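The Saucepan That Gets Played With

Abdelilah Ragab keeps the good pans up high and the small one down low. It's a plain stainless steel saucepan with a long silver handle, and it hasn't held soup in years. It belongs, by common agreement in his Hamilton household, to whoever is under five at the time.

"My oldest took it out of the cupboard when she was two and never gave it back," he says, laughing. "I bought another one. I should have bought two!"

I'd come to talk about play kitchens, the big wooden ones with clicking knobs and pretend ovens, and I left wanting to write about something much smaller. Ragab has run the toy library at Gavden, a family drop-in centre near the east end, for long enough to have strong opinions on what children reach for. They don't reach for the oven, he told me. They reach for the pot.

A pot makes a noise

Spend a morning on the mat at Gavden and you'll hear it before you see it. Somebody has a carrot and somebody has a pan, and the two are meeting over and over with great satisfaction. A real steel pan rings. It has some weight to it, too, so a toddler has to use both hands and think about where the handle is going. The moulded plastic pots from the big play sets are so light that they skid off the table at the first stir, and then there's a chase, and then dinner is forgotten.

Ragab lent me a pan for a week to try on my own nephew, who is three and mostly interested in trucks. He put a truck in it. Then he put a tomato on the truck. By the second afternoon he was serving me "hot carrot" and blowing on it first — he'd clearly been watching his mum more closely than any of us had realized — and the truck had been demoted to a lid.

I loved that week. I also hid the pan at six every morning, and I'd advise any aunt or uncle to do the same.

What goes in it

Toy food has come a long way from the hollow plastic chicken leg I remember. Ragab divides it into food that looks like a meal and food that looks like an ingredient, and he is firmly on the side of ingredients. A plastic burger is already finished. A carrot could become anything. Children at the centre have made carrot tea, carrot cake, carrot for the dog and, one rainy November, a carrot birthday party with paper hats.

He looks for vegetables with a distinct shape and a colour you can name from across the room. Orange and tapered, with a green top: that's a carrot to a child of eighteen months, and it's a handle as well. The leafy tops matter more than you'd think. Small hands grab them first, and they take all the wear. When Gavden replaced its vegetables, the old ones were in perfect shape from the shoulders down and chewed bald at the top.

The centre buys most of its food from Rampersad, a secondhand toy shop where Ragab is on first-name terms with the bargain bin. "Twenty dollars gets me a whole garden," he says. His rule is that everything has to survive a sink of soapy water, which rules out most felt and anything with a paper label. He's sorry about the felt. He thinks it's beautiful, and he keeps a few pieces at home on a shelf where they can be admired.

Bowls, and why you want a pair

If you add only one thing to a pan and a few vegetables, Ragab says, add bowls, and never a single bowl. One bowl starts an argument. Two bowls start a restaurant.

I saw this for myself. A girl named her bowl "yours" and the other one "also yours" and wouldn't let me eat from either until I'd said what I wanted. There was no menu. I asked for pasta and was told they were out. I asked for carrots and she was thrilled, having had carrots in mind from the start.

Round bowls with a pale inside are the favourites at Gavden. Bright food shows up beautifully against white, and children who are learning to sort will happily move the orange thing out and the green thing in until snack time. Ragab skips anything deep. A shallow bowl lets a child see what they've put in it without standing up, and it tips easily, so pouring can be practised with nothing wetter than a pea pod.

Setting it out

At home the Ragabs don't have a play kitchen at all. They have the end of a dark grey table, and everything gets put out on it with plenty of bare surface in between. I asked whether that was deliberate, and it was. Crowd the toys together and a child sweeps the lot onto the floor. Leave space and they start carrying things from one place to another, which is most of what cooking is when you're three.

He sometimes puts one vegetable in the pan before anyone gets up, as a sort of invitation. The carrot usually gets the job.
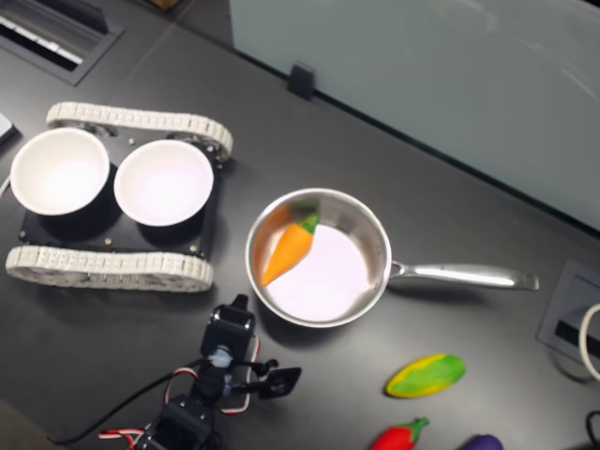
Starting your own

You can put a good set together for very little, and much of it may be in your cupboards. Here's how Ragab would spend his money.

The pan. Use a real one, small, with a handle a child can hold in a fist. Check that the handle is firmly fixed and the rim is smooth. Thrift stores are full of them, and he has never paid more than 10 dollars.

The vegetables. Start with three or four, all different. He likes the sets from Fondesard for their colours, though he says to buy them loose if you can and skip the basket. Anything small enough to fit fully in a toddler's mouth stays out.

The bowls. A matching pair, unbreakable. Kondley makes a nice weighty one that doesn't slide much.

The spoon. Wooden, short, from your own drawer. Cut-down adult spoons tend to splinter, so look for a small one to begin with.

Storage is the pan itself, with the lot piled in and the bowls on top. Keep it on a low shelf and well away from the stove, so the play pan and the cooking pans never get mixed up. The Ragabs have a piece of red tape on the underside of theirs. It's been through the dishwasher so often that it's nearly pink, and the youngest now checks for it before she'll let anyone start dinner.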